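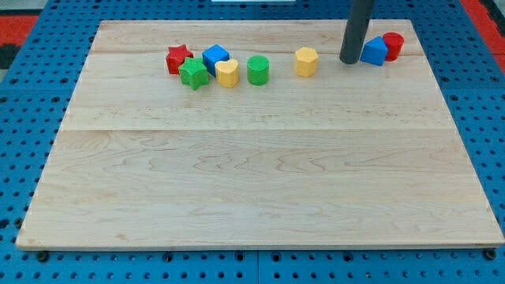
NOTES - putting out a dance record on a small label
Listeck, Saturday, June 11, 2022. 20 min + questions

Start w/ music. Play first minute of the Tundance single, no intro. Fade on the second drop. Say hi after.

Who we are: Semberg, two-room label, house and slower techno mostly. Four releases last year. Day jobs still. Don't do the full history, ran over last time.

1. The single
- demo came in by email, no bio, one private link
- original was eight minutes. Cut to six. Argued over the intro for a week
- master done twice, first one too loud, hats went harsh on the club system at Karam
- PLAY: 20 sec old master, then new. Ask the room which they'd pick

2. Remixes
- asked five people, got three back. Normal
- send stems labeled!! tempo and key in the folder name. We didn't, got one back in the wrong key, used it anyway, it's the B2
- flat fee or swap, put it in writing before anybody opens the files
- deadline two weeks earlier than you really need
- don't ask for four club mixes. Ask for one odd one. The beatless version got the most radio

3. Vinyl or not
- pressed 100. Wanted more, couldn't pay for more
- plant slot was booked in March, test pressings came with a click on side A, sent back. Lost three weeks
- digital went out first, people complained, then bought the record
- shops took most of it, rest sold at the door at Karam
- shipping overseas costs nearly as much as the record. say this slowly, everyone forgets it

4. Promo
- mailing list of up to 2,000, half of them never open it. Clean your list
- 92 DJs downloaded the promo. Maybe a dozen wrote anything. Reply to those same day
- one premiere, not three. Blogs mind if you double book
- short video clips did ok. Longer one did nothing
- 1,000 plays the first weekend then flat till the beatless mix got picked up

5. Money - keep quick
- split is 50/50 after costs, artist sees the sheet
- digital paid for the mastering, vinyl about broke even, no profit yet
- register the tracks BEFORE release day. we were late, still chasing teh royalties

If short on time skip 4, go to 5.

Close: play beatless mix under questions, low. Check laptop is on the right output, last time it came out of the laptop speakers for a whole minute.

Likely questions: how to send us demos (one link, no attachments, say the tempo), do we take albums (not this year), who does the sleeves (us, badly).

Bring: usb x2, adapter, the test pressing w/ the click, water. Leftover copies on the table by the door, cash or card.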